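Replay tool, second attempt

I spent most of Tuesday rewriting the script that lines up our video with the gripper width. The old one worked, but only if you started everything in the right order and didn't touch the laptop afterwards.

The tool is called Kellum. It takes a folder of recordings, finds the two square markers on the fingers in each picture and works out how far apart they are. That distance becomes the width signal the policy trains on. Simple enough on paper.

The trouble was dropped detections. When a finger swings towards the edge of the fisheye view the marker gets stretched, and the detector gives up for a few frames. The old script filled the hole with the last good value, so the width went flat and then jumped. The policy learned the jump as well.

Now I fit a line across short gaps and throw away the episode if the gap is longer than 17 frames. Of 583 episodes, 166 had at least one gap and most of those could be kept. I had expected worse.
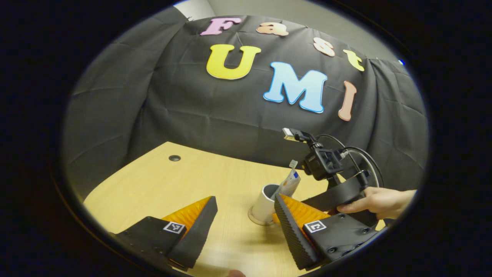 The other change is the time offset. I used to type it in by hand for each session — a bad habit, and I got it wrong more than once. Kellum now slides the two signals against each other and picks the best match, then writes the number into the log so I can check it later.

It's still slow. A full pass takes roughly 3216 seconds on my desktop and nearly all of that is decoding video. I'll try decoding at half size next, though I suspect the markers will suffer for it. The settings file also needs tidying before I let anyone else run it.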